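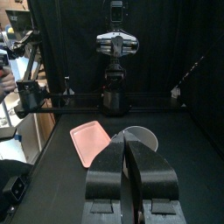 Does a small tray by the door really keep people from losing their keys?

For a week or two, maybe. After that it depends on whether anyone in the house was ever going to use it, and the woman who runs the home-goods counter at Fenmont will tell you that most people weren't.

I went to see her in April because I'd read one too many articles promising that a tray and a little round dish would put my life in order. The trade calls them catchalls. Fenmont sells 14 kinds, the cheapest at 10 dollars and the dearest at 26, and I wanted to hear somebody defend the price.

"I can't defend the top one," she said. "It's a tray. It has a rim so your coins don't roll off. You're paying for the box it comes in."

What about color? Pink has been everywhere lately, and a gray dish seems to go with it in every catalog I get.

"People buy the pink because it shows up," she said. "Put a pink tray on a black table and you can find it from across the room. Put a gray one there and you'll set your mail on top of it. That part I do believe."

I asked about the rule, repeated by Flindeo in its spring mailing, that every tray needs a smaller dish beside it. She laughed at that.

"Flindeo sells the dish."

She does keep a pair at home, though. The tray takes keys and a phone, and the dish takes rings and whatever comes out of her pockets. She bought both from Bajwa for 18 dollars and says they scratched her tabletop until she stuck felt on the bottoms. The felt didn't come with them. I asked whether it should have.

"At that price? Yes. I told them so. They sent me a coupon."

My other doubt was about clutter itself. A tray is one more thing on the table, and I've never seen one stay half empty - mine held batteries, a dead pen and a button for most of last year.

"Then it's too big," she said. "Get one your hand can cover. When it's full, you have to deal with it. A big one just gives the junk a nicer place to sit."

She didn't claim this always works. Her own sister's tray in Gamthorpe has been buried under takeout menus since she moved in, and it's a small one.

So would she tell me to buy one? She thought about it longer than a person behind a sales counter ought to.

"Use a saucer for a month," she said. "If your keys are in it at the end, come back and I'll sell you the 10 dollar one."

I have a saucer out now. The keys were in my coat this morning.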